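Tredton Tool Share is looking for a part-time workshop technician to run our framing and small woodwork bench. The post is 16 hours a week, spread over four days, and we would like someone to start in November.

## The workshop

We lend out hand and power tools to members and run a shared workshop behind the Likico yard. The woodwork side has a mitre saw, a bandsaw, a router table and a guillotine for mouldings. We have 300 members. Most of them come in to make or mend something for the house, and a lot of that is shelves, boxes and frames.

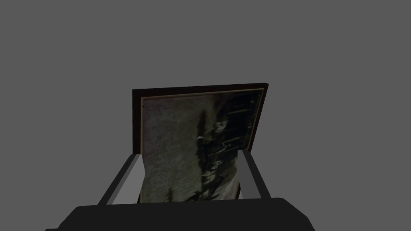 The technician reports to Sawsan Kassab, who manages the workshop, and works next to one other member of staff on Tuesday evenings. On the other days you will be the only person on the bench side, so you need to be comfortable making decisions about whether a machine is fit to use.

## What you will do

- Set up, clean and adjust the saws and the router table
- Change blades and bits, and send blades out for sharpening
- Show new members how to use each machine before they are signed off
- Build jigs and sleds for repeat jobs
- Keep the repair log up to date

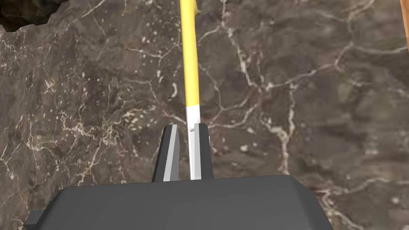

Jig work takes up more of the week than people expect. Members want to cut short lengths of moulding safely, and the guards that come with the saws are no help with that. You will be making stops, sleds and clamping blocks, mostly from offcuts. If you have ever had to work out what shape a jaw needs to be, whether that is a plain block or something tapered like the plate-shaped left finger on the gripper shown, you will know the sort of thinking involved.

## What we need from you

You should have used woodworking machines regularly, at work or at home. A certificate is useful - we will pay for one if you don't have it. You must be able to explain a procedure clearly to someone who has never held a router, and to stop them if they are doing it wrong. 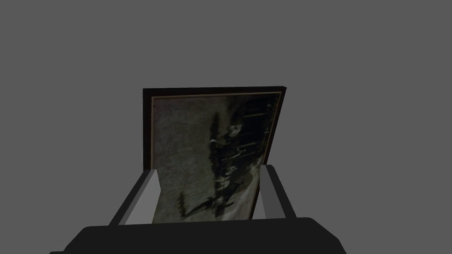 Some experience of picture framing would help. We get dark mouldings, plain oak, painted pine and a fair number with a second inner border, like the thin gold-toned line inside the near-black frame in the picture. Those need careful mitres, as any gap at the corner shows up straight away.

## Pay and how to apply

The rate is on the application form, along with holiday and pension details. There is a yearly budget of £2,000 for blades and parts, which you will manage.

Send the form and a short letter to Maëlys Leclerc at the Tredton office. Interviews will be held in the workshop and include a short practical test at the bench.

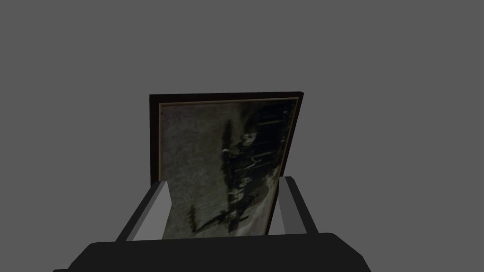
*Framed picture with dark moulding and a pale inner border.*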